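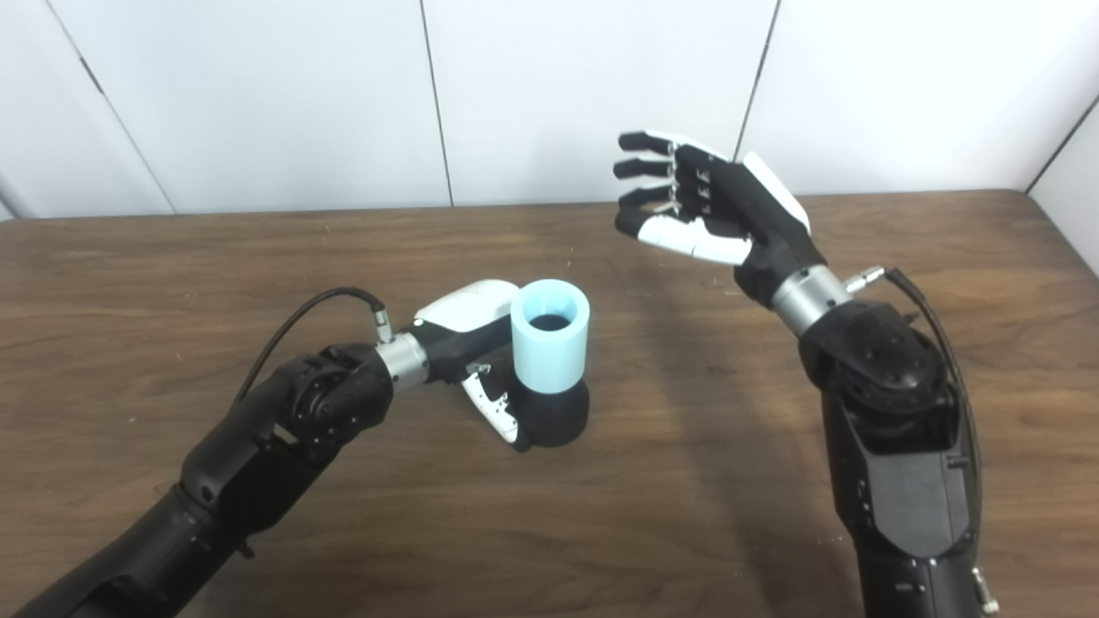 My kitchen table and I have been together for 16 years, and for most of that time I treated it badly. Hot pans, homework, a leaky pot of basil, one very regrettable evening with nail polish remover. So last winter, when a friend told me there was a man in Fandley who teaches people to refinish their own furniture over a weekend, I signed up before I'd even asked the price (it was fine, I paid it, moving on).

His name is Toon Aerts and he doesn't like sandpaper. I mean he owns plenty of it, but he hands it out one sheet at a time, like candy, and he watches you. "You're all in such a hurry to get to the new wood," he told us on the first morning, while I was already rubbing away at a coffee ring. I'd gone across the grain. He took my sheet away and gave me a scraper!

A scraper, if you've never met one, is a flat piece of steel you bend a little with your thumbs and push along the surface. It gets warm. Your thumbs get very warm. But the old varnish comes up in curls and the dust stays down, and after an hour I'd found a rhythm and stopped talking, and my family will tell you how rare that is.

There were six of us in the class. A retired bus driver was fixing up a sewing box, two sisters were arguing over a blanket chest, and a teenager had brought a chair from the Mac Suibhne auction that had more glue in it than wood. I'd brought one leaf of my table, wrapped in a bath towel in the back seat.

We did finish on Sunday. Toon uses plain oil, wiped on thin and wiped off again, and then you leave it alone. He says 2 coats will do for a shelf but a table you eat at wants more, and he wouldn't tell me how many more. "You'll see it," he said. I did not see it. I called him in December to ask, and he laughed and said one more then.

What I hadn't planned on was the rest of the table. Once I'd put the leaf back, it made everything next to it look like an old boot, so of course I had to keep going. That took me until spring, mostly after dinner, with the radio on and a window cracked. The nail polish spot is still there if you know where to look. The basil ring came right out. I've got my eye on my mother's dresser next, and she has already said no.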